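# The week the gripper wouldn't let go

So I promised a post about the shape sorter setup, and I had this whole cheerful thing half written, and then Thursday happened. You're getting the fault story instead. Sorry! (The cheerful one is still in drafts, it'll keep.)

Quick catch-up if you skipped the last few. I've been teaching my arm, Griler, to pick up a block and put it in the matching hole of a foam board. It runs on a controller board from Ostico and a stack of my own Python that I'd call "mostly fine." I'd done 378 runs since April and the boring middle part of the project had finally set in, where you press a key, drink coffee, press a key.

Thursday evening I pressed the key and the arm went down, closed on the block, lifted, moved over to the board, came down nicely over the hole... and didn't open. It just sat there squeezing. Then it started pushing, because as far as my code was concerned the block had been released and the next move was "go down another 30 millimeters and tap it flush." Foam is forgiving, thank goodness. The board bowed, something in the wrist made a noise like a stapler being stepped on, and I hit the stop.

Except the stop didn't do what I thought it did either. It froze the arm where it was, under power, still pressing. I'd wired it as a pause! I remember doing it, too. It was late, I wanted to be able to resume without homing everything, and I told myself I'd fix it on the weekend. That was a good many weekends ago. I had to reach behind the bench and yank the plug, which meant putting my face a lot closer to a stuck arm than I'd like to admit in writing.

Okay. So then the hunting started.

My first guess was the gripper motor, mainly because I had a spare and wanted to use it. Swapped it, ran it, fine. Ran it again, fine. I got all the way to 28 clean cycles and was already feeling smug when it did the same thing: closed, lifted, moved, no release. I'd set the push step to zero by then so at least it only hovered there looking stubborn.

Second guess was my code. I added logging everywhere and the logs were annoyingly clear. The open command went out every single time. The gripper just never answered it on the bad runs, and my script (this is the embarrassing bit) never checked for an answer. It waited half a second and assumed.

So, command goes out, nothing comes back, only sometimes. You can probably see where this is heading and you'd have gotten there a day before me.

I put everything back to the starting position, with the tip near the corner of the board, and started wiggling wires one at a time. 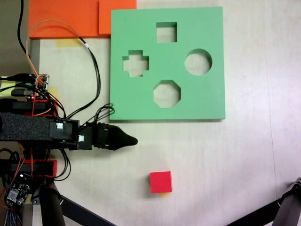
*Cable hunt, Saturday-morning edition. The red cube sat this part out.*

The loops near the gripper were my main suspect. I'd left plenty of slack so the wrist could turn, and I figured more slack was always safer. But slack has to go somewhere, and on certain moves mine was getting dragged sideways and tugging on one of the little white connectors. With a meter on it and the arm held at the bad angle, the signal dropped out. Let the cable relax and it came right back. I did it over and over just for the satisfaction of finally having something I could break on purpose.

The connector itself was a crimp I'd done by hand with the cheap pliers. One strand and a prayer, basically. I redid it with a proper crimp tool, ordered from Rodusel, which cost me $49 and which I should have bought a year ago.

Here's what's changed on the bench since:

- The gripper has to report back before anything else moves. If it doesn't, the arm holds still and complains at me in the terminal.
- Stop now cuts motor power. The arm sags a bit when it goes, so I've got a block of foam I slide underneath when I'm testing near the table.
- The push-flush move has a current limit. If it meets more resistance than a block going into a hole should give, it backs off.
- The cables near the gripper are getting rerouted. I tried one of those spiral wraps and hated it, so next up is a little printed guide. Drawing it now.

The limit on that third one still needs work, by the way. It's so touchy that it backs off from perfectly good drops, particularly with the cross shape, which rubs on the way in. I may end up with a different limit per shape, which feels like cheating – but a slightly annoying arm beats one that leans on things.

A few of you on the Isaksson forum asked whether a separate relay is worth it for the stop, or if doing it through the controller is enough. I went with the relay. My reasoning is pretty simple: the thing that was confused on Thursday was my software, and I don't want my software to be the one deciding if it's okay to stop. If you've got a hobby arm at home and your stop button is a key on the keyboard, please go and check what it does while the arm is pushing on something squishy.

Around ten at night is when I make all my bad wiring decisions, so I'm leaving the cable guide for tomorrow. Shape sorter post after that, assuming the cross behaves.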